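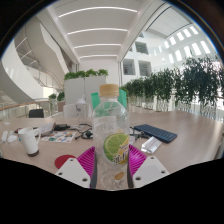

Lime drink, and the rest of the table

January 12, 2023

Quick one, I have to be out the door soon. Bottle first. Clear plastic, yellowish cap, big green lime slice on the label. Debashish brought a bag of them back from the shop near Herath and I can't read a word of it. Lime is lime. Sour, sweet, kind of salty after? I'd buy it again.

The table is a disgrace. Black cables in a knot, the power adapter sitting there like it pays rent. I had a plan for this in October - one box, labels, done. Box is full of other stuff now. Colorful sheet still lying there too, I keep moving it from one end to the other. Not throwing it out till Sumaiya's seen it.

White mug with the brown base, still my favorite. Red coaster, and the mug not on it, typical. Mom would of said something.

Szymon called while I was looking for the phone charger. Talked for ages about the Detham flat, rent up to 1,615 and he's thinking of moving in with Jahangir. I said do it. He said he'd sleep on it, so that's a no.

To do, before I forget:
- untangle cables, keep 6, bin the rest
- papers in the folder, not NEXT to the folder
- wipe table
- ring Thilini re: Saturday's soup - no wait she's away, ring her when she's back
- groceries, no more than last time

Walked 2,510 steps so far, pathetic. Will go the long way round tonite. Coat's by the door, keys no idea.

More later if I'm not dead on my feet.

Comments (3)

Thilini H.
I'm back already!! Ring me. And save me a lime one

Jahangir
He slept on it. It's a no.

debashish s
there's two left in the bag, third one is mine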